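Kids' Corner > How Stuff Works > Sticky Things

Why does sticky tape stick?

Sticky tape is a strip of plastic wearing a very thin coat of glue. The glue is the clever part. The plastic is mostly there to stop you from wearing the glue yourself, a job it does with mixed results.

Look closely at a tabletop and you'll find it isn't really smooth. It has tiny hills and valleys, far too small to feel. When you press tape down, the soft glue oozes into them and gets so close to the surface that the two start pulling on each other. Scientists call this adhesion. Your dad, picking tape off the good table, may call it something else.
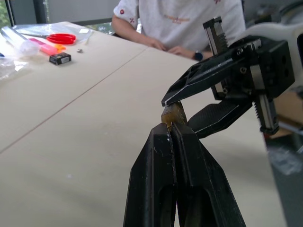 Glue also has to hang on to itself, or it would smear everywhere like honey. That part is called cohesion. Good tape needs both: enough ooze to grab, enough strength to stay in one piece.

Dust is tape's great enemy. Stick a piece to the carpet and it comes up wearing fluff, and fluff has no interest in your birthday card.

Try it: stick a strip to a clean table, peel it off and stick it down again. Do this 27 times. By the end it should be a much weaker grip – and you should be ready for a snack.

Words by Eyerusalem Nigatu

© 2022 Kiltham Kids | Contact us | Back to top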